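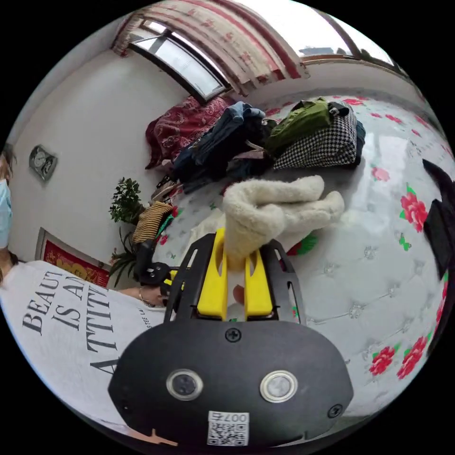 Winter accessories account for a small share of the clothing that reaches the Tudstead Textile Exchange, yet they take up a considerable part of its sorting hours. Coats arrive in bags and leave on hangers. Gloves arrive in the pockets of those coats, inside hats, at the bottom of boxes otherwise filled with bed linen, and very often alone. A cream-white glove with a brushed, woolly surface is typical of the kind that gives the sorting room the most work. The knit is soft and fuzzy, the fingers end in blunt tips, and when the glove is picked up by its narrow end the fingers simply fold over. A glove of this sort will not lie flat beside another without being coaxed, and two that look alike in a pile may prove to be of different sizes once they have been smoothed out.

The Exchange occupies the ground floor of the former Jastico warehouse on the east side of Tudstead. It receives household textiles from the town and from the neighboring district of Brernia, and passes them on to families, shelters and schools. Its accessory service was established as a separate operation after an internal review found that gloves, scarves and hats were being handled last, and in many cases too late in the season to be of use. In the most recent winter the service received 886 gloves. Of these, 434 left the building as matched pairs, making 217 pairs in all. The remainder were held over, set aside for repair or sent for fiber recovery.

The procedure for gloves is set out on a single printed sheet at the head of the sorting table. Each glove is first turned right side out and the fingers are drawn straight, one at a time, beginning with the smallest. It is then checked at the fingertips, at the base of the thumb and at the cuff, where knitted gloves tend to wear first. Sorting is by color, then by knit, then by length of hand. Left and right are decided last, as many knitted gloves will fit either hand and the question does not arise.

Light colors are kept apart from the beginning. Cream, ivory and white gloves pick up lint from dark wool, and a brushed surface holds on to it. They are stored in a shallow drawer lined with cotton sheeting, with no more than 10 gloves to a layer. The Exchange previously kept all colors together in deep bins, an arrangement that saved floor space but left a good deal of brushing to be done in February, when requests are at their highest.

Washing is done by hand in cool water with a mild soap. Brushed knits are not wrung. They are pressed between towels, shaped with the fingers slightly apart and left on mesh racks away from the radiators. Once dry, the surface is raised with a soft clothes brush, worked in one direction from the cuff toward the fingertips. Heavy pilling is trimmed with small scissors. Electric shavers were tried for a season and withdrawn after several thinner gloves were cut through.

Repairs are limited to what can be completed in a short sitting. Open fingertips are closed from the inside with matching yarn, and loose cuffs are given a new edge. The yarn comes from a stock of unraveled sweaters, wound into small balls and filed by shade. Where no match can be found, the menders choose a plainly different color and repair both gloves of the pair in the same way, so that the result looks intended. These pairs have proved popular with older children.

Single gloves are kept for six months. The period was chosen to cover the spring clearing-out of closets, when a missing partner is most likely to turn up in a second delivery from the same household. Donors are asked to write a street name on the bag for this reason, although no record is kept once the contents have been sorted. After six months a single glove may be paired with a near match of similar weight and size, provided both are sound.

The Marinho Room, on the north side of the building, is open to residents who wish to learn the washing and mending methods for their own use. Materials are provided. Visitors are asked to bring knitwear that is clean and, where possible, both gloves of a pair.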